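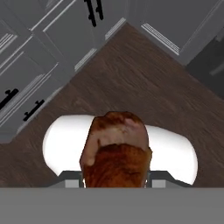
Raghavendra D'Souza wrote back to my last column to say that a gripper can't be judged in simulation at all, and that I should stop ranking them until I've put one on a real bench. Contact is the first thing a simulator gets wrong, he says, and contact is all a gripper does.

He is right about contact. I still think he is wrong about the ranking.

I spent most of February running the same kitchen tasks with two sets of fingers, the Jomico pair and the Hjaltested pair, on the same simulated arm. Each got 1,449 tries. Nothing else changed between them, including the controller and the wrist camera. You can't do that on a real bench. The food dries out, the pads wear, and somebody bumps the camera mount on a Tuesday and doesn't mention it.

The Jomico fingers dropped things less often. I would not bet money on the exact gap. I would bet on the order, and the order is what a buyer needs first.
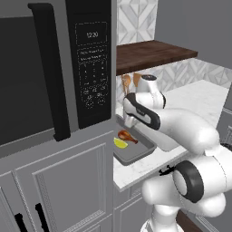
Reach is the other reason I keep doing this. Most of my failed runs had nothing to do with friction. The hand came in at a bad angle, or the elbow ended up somewhere it shouldn't, or the wrist camera lost the target behind a finger at the last moment. That's geometry, and a simulator is good at geometry. A wide finger that blocks its own camera will do so on the real arm too.

Where I agree with Raghavendra is on soft and greasy things. My contact settings treat a roll and a lemon as more alike than they are. I changed the friction value once and some 56 grasps went from pass to fail. Anyone who publishes a success rate should publish that kind of number next to it. The Jinier people quote 4,000 runs for their new controller and say nothing about friction, and I don't know what to do with a figure like that.

So I'll keep ranking grippers this way, with the settings printed. After that, take the top two and try each one 100 times on a real counter. If the order flips, write to me and I'll run your letter.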